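# Erkura reports results from wipe-down and shelf trials

Erkura has released results from its October trials of two-finger arms on household and shop-floor chores. The figures are mixed. Across 2662 logged attempts the arms did well at picking up rigid objects of known size and poorly at most forms of cleaning.

The trials used four task groups: shelf restocking, table clearing, surface cleaning and folding. Each attempt had a limit of 60 seconds. An attempt counted as complete only if the arm finished without an operator stepping in and the work area passed a check by a person who had not watched the run.

Restocking gave the highest completion rate. The arms placed boxed goods at the required spacing in most attempts, provided the boxes arrived facing the same way. Mixed bins lowered the rate sharply, and soft packaging lowered it further. Falten, which supplied the control software, said the grasp planner still treats a bag as a box with uncertain edges, and that a separate model for bags is in development.

Surface cleaning was the weakest group apart from folding. Crumbs and small specks on a tabletop are easy for a person to see and remove with one pass of a cloth. For a wrist camera the same specks occupy a few pixels, and they blur when the arm moves.
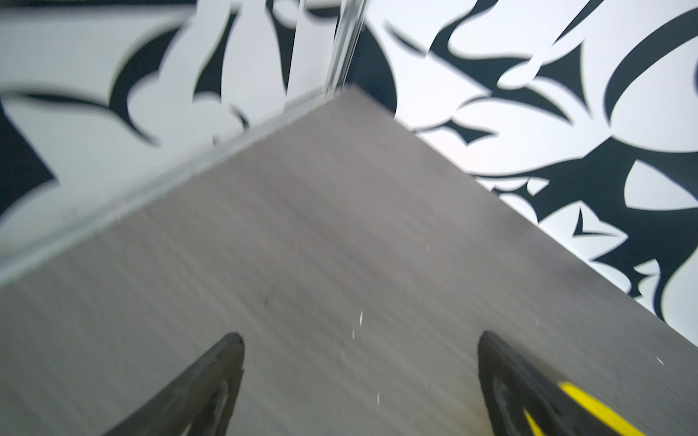 Grain lines in the tabletop add to the problem. A detector tuned to catch every light speck also flags streaks in the finish, and the arm then spends its time on marks that cannot be wiped off. Tuned the other way, it leaves debris behind. Strong patterns in the background and clear plastic or glass near the work area produce further errors, the latter mostly in depth estimates.

Živko Nikolaidis, who leads testing at Erkura, said the arms should slow down before they look. "If the wrist is moving, the picture is poor. We now stop the arm, take a still, plan the wipe and then move. It costs time, but the misses go down." The change adds up to 15 seconds to a cleaning attempt, a quarter of the time allowed.

Finger shape is a second limit. Two rigid fingers can hold a folded cloth or a small brush, but pressure across the cloth is uneven and debris tends to collect at the sides of the stroke. Besik, a maker of gripper parts, is preparing a padded tool that the fingers can pick up and put back without a tool changer. No price has been set.

Retail chain Vukadinović, which provided shelving layouts for the trials, said it will continue with restocking of boxed goods outside opening hours. It has no plans to use the arms for counters or café tables. A person with a cloth remains faster on those jobs, the company said, and needs no setup when the furniture is moved.

Erkura will repeat the cleaning group with the stop-and-look method on all arms. Folding has been dropped from the next round.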